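Brilstead School names new head of its upper grades

2026-02-27

Brilstead School is pleased to inform families that a new head of the upper grades has been chosen and will begin work after the spring break. The decision was made by the school board at its last meeting, and all the members present voted in favor.

The new head comes to us from Prelstead Academy, where she taught chemistry for 18 years and led the science department for the last part of that time. She studied in two countries and speaks three languages. The board received 42 applications for the position. From these, two candidates were invited to spend a full day at the school, to teach a lesson and to meet with teachers, parents and students. 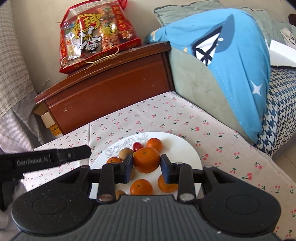
The present head of the upper grades told the board in November of his wish to return to the classroom. He will stay in his position until the break and will then teach mathematics in grades nine and ten. During the first weeks, both of them will share the office on the second floor, so that the work can be handed over in good order. Families who have already made an appointment with him do not need to make a new one.

The upper grades have 262 students at this moment, more than in any year before. The new head has said to the board that her first task will be to listen. She wants to visit each class before the end of the school year, and she has asked the teachers to send her their timetables. She also would like to look again at the schedule of the final exams, which many parents have found too tight.

A welcome evening for families will be held in the Akgül Hall. The date will be sent by letter as soon as it is fixed. Coffee, tea and fruit will be served, and younger brothers and sisters are welcome to come too.
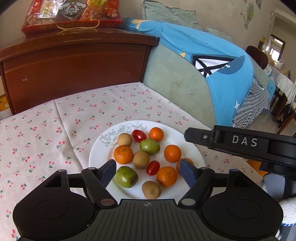 Oranges, tomatoes and other fruit on a white plate with a flower drawing along the rim.

The renewal of the Akgül Hall lighting will be finished before the evening takes place. Until then, please use the side entrance, as the main doors stay closed during school hours.

Questions for the new head can be left in writing at the school office. Please put the name and the grade of your child on the letter. The answers will be given at the welcome evening, and a copy will be sent home to families who cannot come.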